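Tarnberg Clear Measuring Cups
Item group: Kitchen and Prep / Measuring / Liquid measures
Supplied by Lumcombe Catering Equipment

Overview

The Tarnberg clear series is a range of transparent plastic measuring cups for liquids. The cups are intended for drink mixing, food coloring work, dressings, sauces and general prep in cafes, school kitchens and test kitchens. Each size is sold singly or in a trade carton. The two sizes most often ordered together are the small cup (order code 50) and the large cup with pouring spout (order code 611).

The walls are clear from rim to base. Liquid level is read from the side, with the eye at the same height as the surface. Readings taken from above will be high or low depending on the angle, and this applies to every clear measure regardless of maker. For repeat work, set the cup on a level surface and let the liquid settle before reading.

Small cup, code 50

Use for concentrates, syrups, extracts and any ingredient added in small amounts. The narrower body gives a greater change in level for the same volume, so small additions are easier to read than they would be in the large cup. The small cup is not a good choice for whisking or stirring with full-size utensils. Use a bar spoon or a thin spatula.

Large cup, code 611

Use for base liquids, diluted mixes and batches that will be poured out into glasses or bottles. The spout is formed as part of the rim. Pour slowly at the start and tip back sharply at the end to limit drips. Overfilled cups will spill over the rim on either side of the spout, so leave some headroom when the cup has to be carried.

Using the two sizes together

The usual arrangement is to keep both cups side by side on the bench, the small one for the ingredient being added and the large one for the main batch. Place them close enough that neither has to be moved between steps. When pouring into the small cup from a tumbler or another clear cup, hold the lip directly over the opening and tilt gradually. A thin stream is easier to stop at the required level than a wide one.
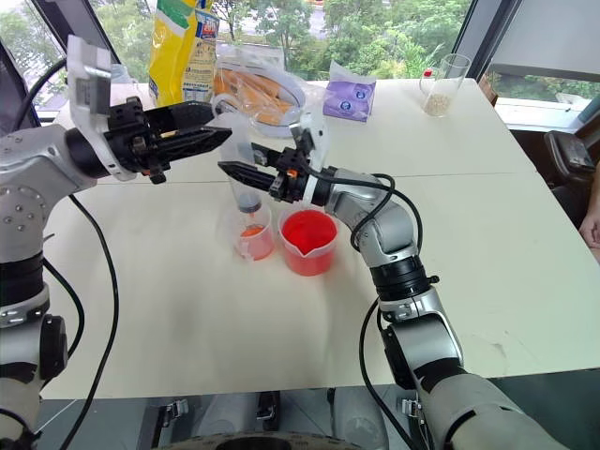
Clear measuring cups, small and large with pouring spout, with orange and red liquid.

Colored liquids are the easiest to read through the wall. Water and other colorless liquids can be read against a dark card or towel held behind the cup. On a white worktop, pale liquids such as lemon juice are best read with the cup turned toward the light.

Staining

Clear plastic will pick up color from some foods over time. Tomato, turmeric, beet and concentrated food dye are the usual causes. Rinse cups with cold water directly after use and then wash normally. Do not leave dyed liquid standing overnight. A faint tint does not affect measurement, but it can make a light liquid look like something else, and kitchens that work with color should keep a separate set for the purpose.

Light stains can be reduced by soaking in a solution of baking soda and warm water. Our workshop tested this on cups returned from a cooking school. Most of the orange tint came out after one soak. The red did not come out fully after three.

Washing and storage

Wash by hand with a soft cloth or sponge, or place in the top rack of a dishwasher. Do not use scouring pads or powder. Scratches on the inside hold color and make the level harder to see. Dry upside down on a rack.

Store the small cup inside the large one only when both are fully dry. If they stick, run warm water over the outside of the large cup for a minute and twist gently. Do not pry them apart with a knife - the rim will chip.

Limits of use

Not for use on a stove, in an oven or under a grill. Not for boiling liquids or hot oil. Not for microwave use. Do not use for solvents, cleaning chemicals or fuel and then return to food use. These cups are kitchen measures and are not certified for trade by volume or for laboratory work. Customers who need a certified measure should look at the Rikton range.

Ordering

Code 50: small cup, single
Code 57: small and large cup, set
Code 611: large cup with spout, single
Trade carton: 11 pieces of one size, codes not mixed

Carton pricing applies automatically at checkout. Mixed cartons can be packed on request but are charged at the single rate. The former Moreira cup has been discontinued, and code 611 is the replacement. The Moreira snap lid does not fit it.

Returns are accepted on unused cups in original packing. Report cups cracked in transit before the carton is discarded, as the carrier may ask to inspect it.

Questions on stock and delivery: Judite Arruda, order desk
Questions on use and care: Troels Laxdal, workshop

The order desk closes at 4:30 p.m. Orders placed after that time are packed the next working day. The price list for this group was last revised in January.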